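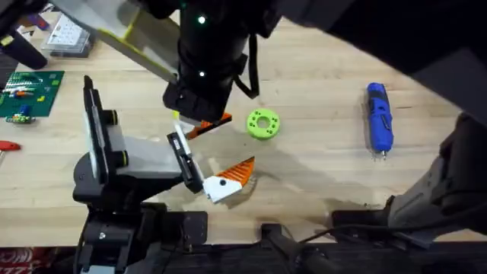

Abb. 1: Werkbank mit zwei Roboterarmen, im Greifer ein Teil aus dem 3D-Drucker in Weiß und Orange

Projektbericht: Janura - eine begehbare Klanginstallation
Vorgelegt von Rosalía Esteban und Zoila Nina
Studiengang Freie Kunst, Klasse für Raum und Klang
Abgabe: 3.6.18

1. Ausgangspunkt

Das Projekt Janura entstand im Seminar »Der Raum als Material«. Aufgabe war, eine Arbeit für einen Ort außerhalb der Hochschule zu entwickeln und dort zu zeigen. Wir haben uns für die ehemalige Weberei Ortuño entschieden, deren unteres Geschoss vom Kunstverein Ukier als Ausstellungsraum genutzt wird. Der Raum ist lang, niedrig und hat einen starken Nachhall. Bei der ersten Begehung fiel uns auf, dass man Schritte am anderen Ende hört, bevor man die Person sieht. Daraus ergab sich die Frage, wie sich der Weg durch einen Raum allein über das Hören gliedern lässt.

2. Bezüge

Im Seminar haben wir uns mit der Minimal Art und mit frühen Klangräumen der sechziger Jahre beschäftigt. Wichtig war für uns der Gedanke, dass eine Arbeit erst durch die Bewegung der Besucher vollständig wird. Von der Arte Povera haben wir den Umgang mit einfachen, gebrauchten Stoffen übernommen. Eine direkte Anlehnung an eine bestimmte Arbeit war nicht beabsichtigt.

3. Material und Aufbau

Janura besteht aus 409 Stoffbahnen, die in Reihen von der Decke hängen und vier Kammern bilden. Der Stoff stammt aus Restbeständen der Firma Wokstead und ist ungefärbter Filz in verschiedenen Stärken. In jeder Kammer hängt ein kleiner Lautsprecher auf Kopfhöhe. Zu hören sind Aufnahmen aus einer noch arbeitenden Weberei, die wir im April gemacht haben. Sie wurden geschnitten, aber nicht verfremdet.

Die Filzbahnen dämpfen den Nachhall unterschiedlich stark. In der ersten Kammer ist der Hall noch deutlich, in der letzten klingt die eigene Stimme trocken und nah. Für Stoff, Drahtseile und Leihtechnik standen uns 2000 Euro zur Verfügung. Davon blieben am Ende 200 Euro übrig, die in die Dokumentation geflossen sind.

4. Durchführung

Der Aufbau dauerte länger als geplant. Die Deckenhaken der Weberei liegen nicht in gleichem Abstand, so dass wir die Reihen vor Ort neu einteilen mussten. Zoila Nina übernahm die Hängung, Rosalía Esteban den Ton. Die Lautstärke haben wir mehrmals verändert, zuletzt am Tag der Eröffnung. Mit vielen Menschen im Raum war der Ton in der zweiten Kammer kaum noch zu verstehen - das hatten wir bei den Proben zu zweit nicht bemerkt.

5. Auswertung

Die meisten Besucher gingen zunächst schnell durch und kehrten dann um. Auf dem Rückweg blieben sie häufiger stehen, vor allem beim Übergang von der dritten zur vierten Kammer. Einige berührten den Stoff, was wir nicht untersagt hatten. Mehrere Personen hielten die Geräusche für live übertragen.

Kritisch sehen wir die Beleuchtung. Die vorhandenen Röhren ließen sich nur gemeinsam schalten, und bei vollem Licht wirkte der Filz flach. Bei einer weiteren Präsentation würden wir mit eigenem, schwächerem Licht arbeiten. Auch der Wandtext war zu lang und nahm die Herkunft der Aufnahmen vorweg.

Die Stoffbahnen lagern zurzeit beim Kunstverein. Ob die Arbeit beim Rundgang der Hochschule noch einmal gezeigt wird, hängt von der Deckenhöhe im zugewiesenen Raum ab.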